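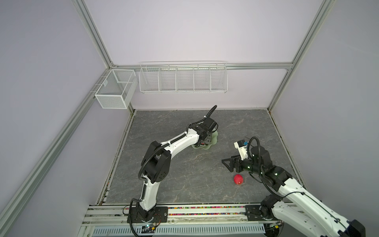

Volker Thiele wrote in response to the previous entry that a two-arm cell of this size spends more of its life being rewired than being used, and that anyone planning one should settle the cable routing before the first arm is bolted down. His comment was received after the second arm had been installed. It is nevertheless correct, and this entry is largely concerned with the matters he raised.

Readers who have followed the project will recall that the enclosure was begun in December at the shared workshop in Brondham, on the bench space formerly assigned to the vinyl cutter. The intention was modest. I wished to have a small, closed workspace in which two arms could practice passing household objects to one another, and in which the surroundings would remain the same from one evening to the next. The first attempts, made on an open bench, suffered from changing daylight and from the habit other members have of setting down their coffee.

The structure is aluminum extrusion with pale lavender panels on three sides. The color was a matter of price. Hinrichs had a quantity of offcuts in that shade and in a bright orange, and the orange produced a cast on white parts that I did not care for. The lavender has proved quite satisfactory. It is light enough to keep the corners from going dark and different enough from the arms that their outlines remain clear. The front is open. A hinged front panel was drawn up and abandoned, as it would have collided with both bases.

The work surface is dark gray with a marble pattern. Several members have asked why a plain sheet was not used. A plain sheet was used first, and the calibration routine had difficulty with it, there being very little for the software to fasten onto between one view and the next. The veining gives it something to work with. The surface does not reach the side walls, and the thin gaps left on either side have turned out to be useful when the sheet must be lifted out, although small screws find their way into them with great regularity.

On the arms

Both arms stand on black mounting plates along the near edge. An earlier drawing placed them opposite one another, with one at the back wall, and this had certain advantages for handing objects across the middle. It also meant that every repair to the rear arm required removing a panel. With both bases at the front, each can be serviced by a person standing in the ordinary place, and the back wall is available for storage.

The left arm is the older of the two. Its elbow module was rebuilt in the spring after the original bearing developed play, and the rebuild consumed the better part of three weekends. The fault had been attributed to the control software for much longer than it should have been. The tool would arrive at the correct position when approaching from the right and a few millimeters short when approaching from the left, and I rewrote the approach routine twice before taking hold of the upper link by hand and feeling it move. The lesson has been entered in the workshop log in capital letters, by another member.

The right arm was bought secondhand through a notice in Dokville for 899 dollars, without a gripper and without documentation. The two-finger gripper now fitted to it has angular fingers, which close well on small round objects. A white bracket on top of the wrist holds a small camera module. The first version of that bracket flexed whenever the wrist turned quickly, and the second was printed thicker with the layers running the other way. It has held since then.

I had expected the two arms to be interchangeable once the same software was running on both. They are not. The right arm is somewhat quicker to settle after a move, and the left is more repeatable when it comes straight down onto an object. For the present each is assigned the work it does best, and I have stopped trying to make their settings agree.

On the cables

It is here that Volker Thiele's remarks apply most directly. The left arm carries its wiring in a black corrugated sheath that follows the links, with a coil left free above the wrist. The right arm has a loop passing over the gripper. Both arrangements were made in the belief that a generous loop is a safe loop. In practice a loop that is generous in one posture is in the way in another, and on two occasions the left coil has caught on the fingers of the right gripper while the arms were crossing. Nothing was broken, but a connector was pulled from its seat and an evening was lost in finding out which one.

The slotted tray along the front was added afterward to take the runs from the bases, and it ought to have been the first item purchased. It sits lower than the track rail and partly behind the arm bases, so that a hand can reach most of it but not quite all. I would advise anyone building a similar cell to mount the tray before the mounting plates, and to leave the lid off until at least a month has passed without changes.

The control board for the lights and the stop circuit remains on the front rail near the left base. This was a temporary position. It has the merit that its green LED can be seen from across the room, which has saved a number of unnecessary walks, and the drawback that its wires are exposed to sleeves. A covered box has been designed and will be printed when the workshop printer is next available. I recognize that a similar sentence appeared in the previous entry.

On the storage at the back

Two white wire baskets are fixed to the back wall. The one on the left is a rectangular mesh basket with a small divider, hooked to the corner post, and the longer one beside it hangs from the crossbar and is divided into five compartments. They are intended for sorting exercises, in which an object is taken from the surface and placed in a given compartment. The long basket hangs with its front lower than its back. I considered correcting this with a pair of spacers, and then found that the tilt makes the openings easier to approach from the front. The spacers are in a drawer.

Reaching the far compartments is at the limit of what the left arm can do with the wrist pointing down. Dirk Wiegand, who built a single-arm cell in the same workshop some years ago, suggested bringing the crossbar forward on longer brackets. The brackets have been ordered from Suvon, and I shall report on the result.

On the objects

The present exercise uses a pale green plate with a wavy edge and a small red ball. They were chosen after some trial. A flat plate with a smooth rim gave the gripper very little to hold, whereas the wavy edge offers raised places. The ball has a slightly textured surface. A smooth one of similar size was tried earlier and spent most of its time rolling toward the gaps at the sides.

The sequence now being worked on is simple to state. The right arm is to pick up the ball and place it on the plate, while the left arm keeps the plate from sliding. In the last full session, of 49 attempts, 14 ended with the ball at rest on the plate. I set the figure down without embarrassment, as the session before it produced three. Most of the failures occurred at the moment of release, when the fingers opened unevenly and gave the ball a slight push. Slowing the opening has helped. Placing the ball lower has helped more, though it brings the two grippers uncomfortably close together, and I do not leave the cell unattended while that routine is running.

The strip of multicolored beads in the channel of the track rail has been the subject of more questions than any other part of the cell. It keeps dust and clippings out of the slot, and it was inexpensive.

Remaining work

The following items are outstanding as of 2021-06-28.

The left cable coil is to be shortened and given a second fixing point below the wrist.

The control board is to be boxed.

The crossbar is to be moved forward when the brackets arrive, after which the positions of all five compartments must be taught again.

The stop button is to be relocated to the right-hand side of the bench, at the request of two members who are left-handed and one who is not.

Comments on cable routing continue to be welcome, particularly from persons who have run two arms in a narrow space for longer than a season. Drawings of the tray mounting can be had by writing to me through the workshop page.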